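Ticket 184: Repeat jumps when printing wallpaper tiles
Product: Nukano pattern editor
Opened by: Lucyna Witkowska
Status: Solved

Lucyna Witkowska
Hi all! First of all, I love this program. I've drawn more flowers since February than in the rest of my life put together, and I'm finally at the stage of printing my own wallpaper for the hallway. Which is where I'm stuck. On screen the repeat is perfect. On paper, every second strip comes out a hair lower than the one next to it, so the petals on the seam don't meet. It's tiny on the first pair and really ugly by the time I get to the end of the wall.

What I've tried so far:
Restarted everything, twice.
Exported as PDF and as TIFF. Same jump.
Turned off "fit to page" in the printer window.
Printed a plain grid with no flowers. The grid jumps too!

Olga Ibarra (support)
Thank you for the grid test, that's a terrific clue and it saves us a whole round of questions. If a grid drifts, your artwork is fine. Could you open Tile Settings and tell me the resolution, the drop, and whether "snap to whole pixels" is ticked?

Lucyna Witkowska
Resolution 200, half drop, snap is ticked. Tile height is set in inches. I typed it in from my ruler, so it has a lot of decimals.

Olga Ibarra (support)
There we go! With a half drop, the editor cuts the tile height in two. If the height comes to an odd number of pixels, snapping rounds the half up, and the leftover gets added again on each strip. Please try this:

1. Switch the units from inches to pixels.
2. Change the tile height to an even number.
3. Press Rebuild Repeat (changing the number alone doesn't refresh the old tile).
4. Print a short test at 100 percent and hold the two edges together against a window.

Lucyna Witkowska
Oh, this is so much better! The seam closes and the grid runs straight through. One more thing while I have you: how busy can a floral be before a small mismatch stops showing? I keep going back to this one, with the pink and orange flowers on dark teal, and I'd love to get that full feeling in mine.
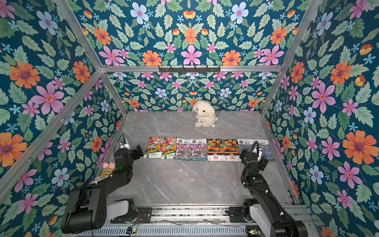 Sólveig Juhl
Jumping in because I fought the same bug with a stripe. A crowded floral will forgive you a lot more than a stripe will, but keep your biggest blooms away from the tile edge, or your eye goes right to them. I moved mine inward by 12 pixels and left only small leaves on the seam. Also, check your trim marks after Rebuild Repeat. Mine went back to the default.

Lucyna Witkowska
Trim marks had reset here too, good catch! Turned them back on, moved my big poppy inward, and reprinted the first strips. They line up top to bottom. I'm thrilled, thank you both!

Olga Ibarra (support)
Wonderful news. I've passed the trim mark reset to Telmo as a separate bug and added the even-number tip to the half drop help page. Closing this one, but reply any time and it will reopen.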